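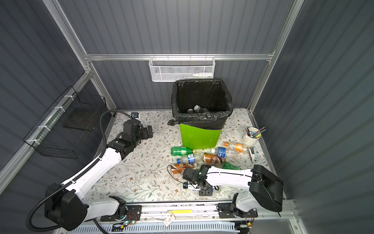
Coin and Card Laundry at Jetmont: Frequently Asked Questions

General

Who can use the laundry room?
Tenants of the Jetmont building and their overnight guests. Tenants of the Ramel building next door have their own room on the ground floor and cannot open the Jetmont door with their key fobs.

What are the hours?
The door unlocks at 6:00 a.m. and locks at 10:00 p.m. The last wash must be started by 8:45 p.m. and the last dryer load by 9:00 p.m. A machine that is running at 10:00 p.m. will finish its cycle, but the load stays inside until morning.

Do I need to reserve a machine?
Washers are first come, first served. The large-capacity washer at the end of the row can be reserved through the tenant portal up to 5 days ahead. A reservation is released if the cycle has not been started within fifteen minutes.

Payment

How do I pay?
With a Cutarard laundry card or with quarters. The two oldest dryers take quarters only. Bank cards are accepted at the reload station in the lobby and nowhere else.

What is the maximum balance on a card?
1,000 credits. One credit equals ten cents. The reload station rejects any amount that would push the balance over the limit and returns the full payment to the bank card.

I lost my card. Is the balance gone?
If the card was registered, the balance is moved to a replacement card, less a three-dollar card fee. Unregistered cards cannot be traced. Registration is done in the portal under Account, then Cards, using the number printed on the back.

Does a card expire?
A card with no activity for twelve months is suspended. Bring it to the office to have it turned back on. The balance is kept.

Washing and drying

How much detergent should I use?
Two tablespoons of liquid detergent for a normal load. All washers are high-efficiency front loaders, so the label must say HE. Excess suds trigger an extra rinse, which adds nine minutes to the cycle.

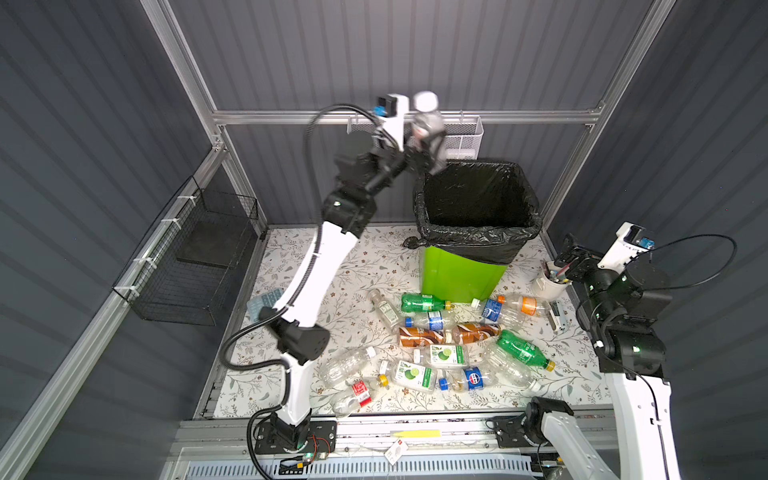
Which washer setting should I use for towels?
Use Hot, Heavy Soil, with the extra rinse turned off. Leave a hand's width of space at the top of the drum. Towels washed with fabric softener absorb less water over time.

Why does the washer stop before the spin?
The load is off balance. The machine tries to redistribute it three times, then drains and shows UB. Open the door, separate tangled items, and select Drain and Spin. There is no charge for this cycle.

What spin speed do the washers use?
Standard washers spin at 1,150 rpm on Normal and slower on Delicate. The speed cannot be changed separately from the cycle.

Can I dye fabric in the washers?
Dye is not permitted in any machine. Residue transfers to later loads, and the tenant is billed for the cleaning cycle.

Can I wash a comforter?
Twin and full sizes fit in the large-capacity washer. Queen and king sizes do not. The Czarnecka Street laundromat has larger machines.

My clothes are still damp after one dryer cycle. What should I check?
Clean the lint screen first and reduce the load to two-thirds of the drum. If a second cycle gives the same result, report the dryer number. The vent duct is cleaned every September.

Problems and refunds

How do I report a broken machine?
Use the form in the portal or leave a message at the office. Include the machine number, the error code and the time. Reports are handled by Raghda Kanaan, building operations.

How long does a refund take?
Card refunds post within two business days. Quarter refunds are paid at the office on request. Disputes over a refund go to Dorota Piątek in tenant accounts.

What happens to items left behind?
They are placed in the bin under the folding counter and held for thirty days. Unclaimed items are donated.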